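Chapter 7
Floors and Floor Finishes

What you will learn in this chapter

How a floor is built up in layers
How to choose a finish for a room
The main kinds of tile and where each one is used
How movement and moisture damage a floor
How to plan the care of a floor over its life

Before you start

You should have read Chapter 4 on footings and slabs and know the difference between a suspended floor and a slab on ground. You will also need the unit conversion table inside the back cover.

7.1 Why floors matter

People touch the floor of a building more than any other part of it. Walls are looked at and ceilings are mostly ignored, but a floor is walked on, rolled over, scraped by chair legs and washed with whatever is in the cleaning cupboard. It also takes up a good share of the fit-out budget. When a floor fails, the room usually has to be emptied before it can be repaired, and the cost of closing the room can be higher than the cost of the new floor.

Musa Uzor was a site supervisor on the Oltia library when its ground floor was relaid. The tiles themselves were sound. The adhesive had been spread over a slab that was still giving off moisture, and whole rows had come loose near the entry. In his notes for 2019-04-23 he wrote: "Tapped the tiles with a broom handle from the door to the desk. Hollow nearly all the way. Returns desk will have to move upstairs." We will come back to the Oltia floor in section 7.6, where you will work out a drying schedule for the new slab.

7.2 The layers of a floor

A floor is made of several layers. Not every floor has all of them, but the order does not change.

The base is the part that carries the load. In a house it may be timber joists with sheet flooring on top, or a concrete slab. In larger buildings it is nearly always concrete.

The levelling layer corrects the surface of the base. A slab straight from the concreters is rarely flat enough for large tiles. A screed or a poured levelling compound fills the low spots and can also form a fall to a drain.

The membrane controls water. In a bathroom it stops water going down into the structure. On a slab on ground, a separate membrane under the concrete stops moisture coming up. Students often mix up these two. Look at the drawing and ask which side the water is coming from.

The bedding fixes the finish in place. For tiles it is an adhesive or a mortar bed. For carpet it may be an underlay held at the edges, and for sheet vinyl it is a thin coat of glue.

The finish is the layer you see and walk on.

7.3 Choosing a finish

Start with how the room will be used. Write down what will be carried or wheeled across the floor, what may be spilled on it, and who will clean it. Colour can wait until that list is complete.

A kitchen floor has to put up with grease and dropped pans. A classroom floor needs to be quiet, as thirty chairs moving at once on a hard surface will drown out a teacher. In workrooms and laboratories the floor is chosen for level and ease of cleaning, and a plain tile in beige or grey is a common choice. Dirt and small dropped parts can be found on a light surface, and a single damaged tile can be replaced if spares have been kept.
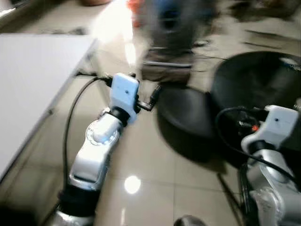 7.4 Kinds of tile

Ceramic tiles are pressed from clay, fired and usually glazed. The glaze carries the colour, so a chip will often show a different colour beneath. They are light, easy to cut and suited to walls and to floors in homes.

Porcelain tiles are also a clay product, but the clay is finer and the firing is hotter. They take in very little water. Some are coloured right through, and a chip in one of these is harder to notice. Cutting them calls for a good wet saw and some patience.

Stone tiles are sawn from the block. Each one differs a little in colour and sometimes in thickness, so the tiler lays them out dry first. Many stones need sealing, and some are marked by lemon juice or vinegar.

Terrazzo tiles are chips of stone set in cement or resin, then ground smooth. The foyer of the Wasach building is laid in terrazzo tiles of 500 mm by 500 mm, and its corridors use the same tile cut in half.

7.5 Movement

All floors move. Concrete shrinks as it dries, timber swells in damp weather, and tiles in a sunny window grow slightly in the afternoon and shrink again at night. If there is no room for this movement, the finish will crack or lift. Lifting of this kind is called tenting, and it can happen with a loud bang.

Movement joints give the floor somewhere to go. They are filled with a flexible sealant in place of grout and are set at walls, around columns, at doorways and at intervals across large areas. A joint in the slab must be carried up through every layer above it - a tile laid across a slab joint will crack along the same line sooner or later.

Activity 7A

Find a tiled floor at your school or college and get permission to measure it.

1. Draw a plan of the room at a scale of one to fifty.
2. Mark each movement joint you can find, including those at the walls.
3. Tap the tiles gently with a wooden handle and shade any that sound hollow.
4. Compare your plan with a partner's and discuss any differences.

Keep your plan. You will use it again in Activity 7C.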